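The make-up amnesty, and why I'm still not convinced

Back in February Kathleen Mac Mathúna proposed in these pages that we all have a "make-up amnesty": everything you own out on one surface, nothing allowed back in the drawer until you've said what it's for. I thought it sounded like a magazine idea. I still half think so, but I said I'd report back.

The rules, as passed on to me by Onyekachi Afolabi, who has done it twice, are to put like with like and to open whatever opens. Cushion compacts go at the back with the lids up, so you can see the puffs and the pans and can't pretend you don't know what state they're in. Small cases come next, then anything in a tube.
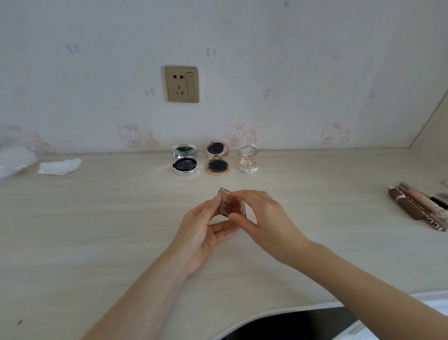

My first quarrel is with compacts in general. A silver one and a rose-gold one do the same job, as far as I can tell, and people will swear blind that they don't. Onyekachi says the finish is different. Maybe it is. I asked Yogesh Agarwal, who has no stake in the matter, to tell two finishes apart on the back of my hand and he got it wrong, then right, then lost interest.

The little white ones with pink trim I will let off, being small and rather sweet, though sweet is how most of this stuff gets into the house in the first place.

Eyeshadow is worse. If you have a palette of four with bronze, taupe, peach and brown in it, you have your everyday eyes sorted. The singles are where the money goes. A shimmery pinkish-mauve I can see the point of. Bright orange-apricot I'd want to hear a case for, and "it was beside the till" is no case.
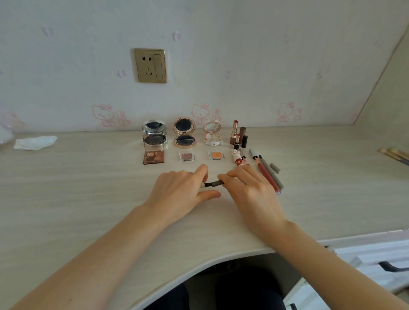
Lipsticks I had meant to be strict about, and wasn't. Two pinks that look alike in the tube can look quite different on, so I'd keep both and throw out whichever one you always wipe off again.

Kathleen claims the whole business takes 12 minutes. Allow an hour, and do it at a desk with decent light. She'd like to hear how others got on, so send her a line before the next issue. Oisín Foley has already asked whether aftershave counts. It does.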